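My aunt Jean left me her house in Griscombe and, with it, her feud with the woman next door. I didn't know about the second part until June, when I drove up with 2 suitcases and a cooler of sandwiches and found a note taped to the mailbox. It said, in very nice handwriting, THE PEARS ARE MINE.

Okay, so. There's a pear tree. The trunk is on the Lennox side of the fence, but it leans, and by late summer pretty much everything worth eating hangs over into Janaína Aguiar's yard. Jean Lennox and Janaína had been arguing over that tree for longer than I'd been alive, mostly by mail. They lived forty feet apart and they used stamps!

I found Janaína's half of it in a hatbox under the stairs. Jean had numbered every letter in pencil, up in the corner, and the last one was 1,477. I sat down on the bottom step meaning to read a couple and when I looked up it was dark and I'd eaten all the sandwiches.

The early ones were nasty. Lawyers in Donddale got mentioned a lot. Then somewhere in the 200s Janaína's husband died, and the next letter was just a recipe for pear butter, no greeting, no name at the bottom. After that they still fought, but there'd be a line about a bad knee squeezed in, or who was getting married over in Sampaio, or what the doctor said. One of them ended, "You are a thief and your porch light is out, be careful on the step."

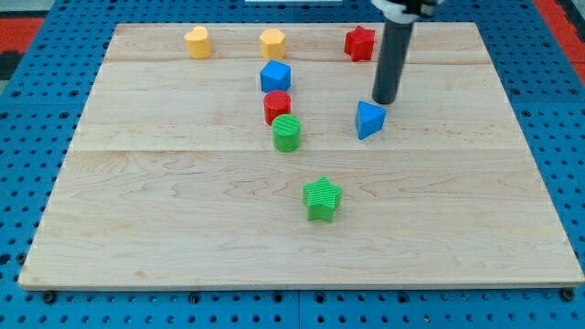 So did they ever talk face to face? Once a year, on the night of the first frost, when they'd stand on either side of the fence and split whatever was left on the branches.

I got that from Janaína herself. I'd gone over with the hatbox because I figured she should have it, and she opened the door before I knocked. She was tiny and very cross and wearing Jean's green cardigan. I knew it by the elbow, the one I'd burned on the stove when I was little.

"She lent it," Janaína said.

"I didn't say anything."

"You were going to."

She wouldn't take the box. She had her own, she said, all Jean's letters, over 60 pounds of paper, and where was she supposed to put more? But she did make coffee, and she asked if I was planning to sell, and I said probably, and she looked out the kitchen window for a good while.

I went home and hunted around until I found a pen that worked. Dear Mrs. Aguiar, I wrote — the trunk is on my side.

Then I walked down to the post office and bought a stamp.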